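Water meters: what the change means for allotment holders

June 18, 2019

Most plot holders at the Guvstead site will have seen the letter pinned to the gate about water. It was short and left a good deal out, so this item sets out what has been agreed, what is still being talked over and what it is likely to cost.

Until now the water at Guvstead has been charged as a flat sum, shared out equally in the annual rent. It made no difference whether you had a full plot or a half, or whether you grew potatoes or a lawn. From next April the site will be on a meter. The landlord, Beltivmont Estates, will pass the bill to the association twice a year, and the association will have to collect the money from members.

The site has 87 plots, of which a good number are halves. There will be one meter at the road and no separate meters for each plot. We asked for a price for meters on each of the standpipes and it came back far too high to consider this year. The bill will therefore still be shared, but by the size of the plot. A half plot will pay half.
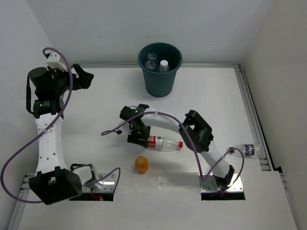 The old pipe is the real worry. It was laid in short lengths, and the stretch between the Shezi Lane gate and the middle path has been patched many times. Under a flat charge a slow leak cost us nothing. Under a meter it will cost us every hour of the day. Bratell, the firm that looked at the pipe in April, found one leak under the compost bays and thought there might be a second near the lower hedge, where the ground stays soft even in a dry spell. The first has been mended. The second will need digging out, and the plots on either side will be told before any work starts.

If you see water standing on a path when it has not rained, please write it in the book in the hut with the nearest plot number. Do not dig down to have a look. The pipe is shallow in places and has been caught by a fork twice already.

The hosepipe rules will change too. At present a hose may be used at any time as long as nobody is waiting for the tap. From next April hoses may be used for filling butts and tanks and for watering by hand, but they may not be left running on the ground or fixed to a sprinkler. Seep hoses are still under discussion. Some members say they use less water than a can, others say they get left on overnight, and both are probably right.

We would like every plot with a shed or greenhouse to have at least one water butt by the spring. A small shed roof will fill a butt faster than people expect, even in a poor summer. You need a length of gutter, a downpipe and something solid to stand the butt on. Two slabs laid flat will do. Put it high enough to get a can under the tap, and fit a lid, both to keep out leaves and for the sake of small children. The association has agreed to put 1,000 pounds towards butts and guttering, to be shared between plots that have none. That works out at up to 40 pounds a plot. Keep your receipt, as payment will be made after you have bought the butt. Forms are in the hut.

Second-hand containers are fine, provided you know what was in them. Food barrels wash out well. Anything that has held weedkiller, oil or paint should not come on to the site at all, however well it has been rinsed.

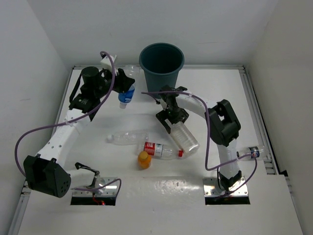 A reply from one of the half plots, left in the book at the hut, takes a different view of the money. It says the sum would be better spent on one large shared tank by the top gate, filled from the hut roof, as several half plots have no shed and nowhere to hang a gutter. The writer adds that people on the top path already carry cans a long way and would use a tank every evening.

We think the point is a fair one. The hut roof is sound and faces the right way, and a second-hand tank need not be dear. The difficulty is the ground by the top gate, which slopes, and a full tank is very heavy. Someone would need to build a proper base. If you have done that sort of work and could spare a day or two, please put your name in the book.

The first metered bill will cover April to September next year. It will be sent out with the rent letter, shown as a separate line so that members can see what the water has cost. Anyone giving up a plot before then will be charged only for the months they held it.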